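How to Sort Out the Laundry When You Share a Flat

34 shares | 6 comments

When we moved into our place in Lindmont last July, all of us had a different idea of what "doing the washing" meant, and I'll admit mine was the worst. It took a few cross words and one very pink shirt before we sat down with a pot of tea and worked out a system, and I do hope it saves you some bother.

Start by giving everybody their own bag. Mesh or plastic, it doesn't matter much, as long as you can tell them apart (a bit of coloured wool round the handle does nicely). Next, choose your slots. We write ours on the back of an old Kramer calendar in the hall.

Before you load, go through every pocket, and I mean every pocket, and close your zips. Heavy things go in first, and stop when you can still fit your hand in on top.

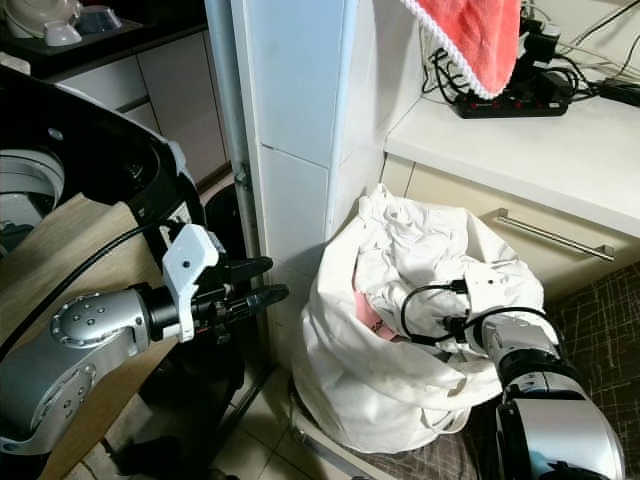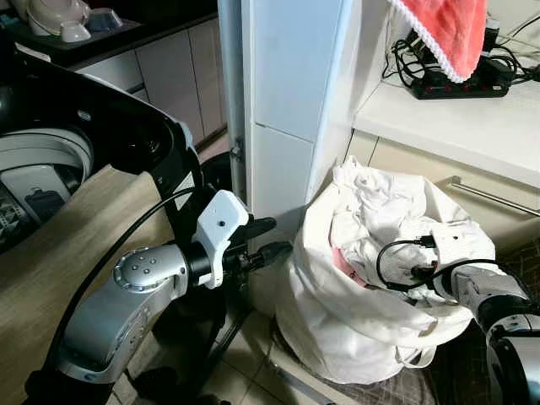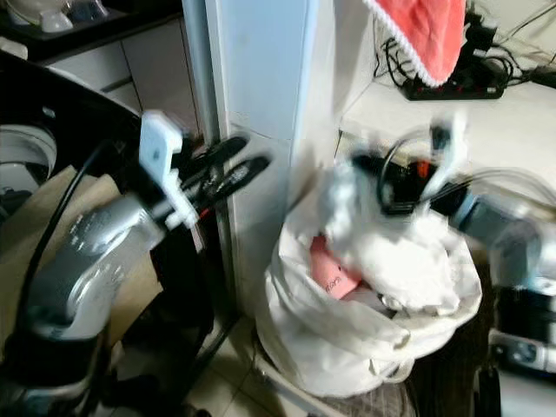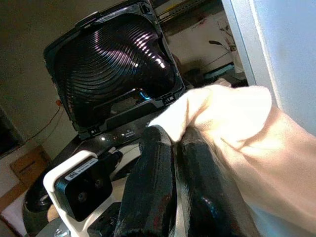
Money is the other thing people fall out over. We each put 10 pounds in a jar when we moved in, and it goes on powder, pegs and the odd stain bar from the Pramwood market. If somebody has a big week with bedding, they pop a bit extra in.

For drying, turn jumpers inside out and lay them flat on a towel. Shirts can go on hangers straight away, which cuts the ironing down no end. Leave the washer door ajar afterwards so the drum can air, and wipe round the seal with an old flannel while you're there.

29 November 2021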